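## About Perurine

Perurine prepares water-quality reports for small utilities. Sveva Cocco founded the company after six years at Nikolovski, a pipe-inspection firm. The main office is in Plotarance; sample storage is in Flaltusa.

We hold contracts with 42 utilities. Each sends samples every 2 weeks, in 100 mL bottles. Results cover pH, hardness, nitrate, and lead.

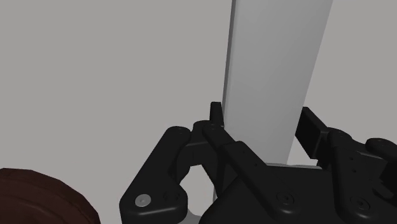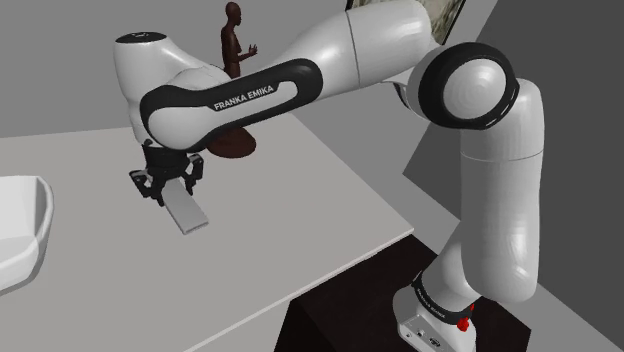
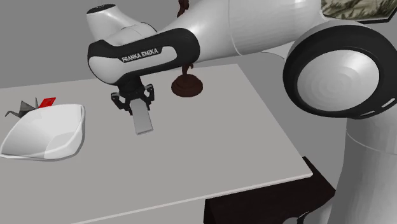 *Computer renderings, gray block in the second and third.*

Reports are issued by 6 p.m. on the day testing ends. Values above the permit limit are listed on page one, with the method and detection limit. Fee schedules are revised each May.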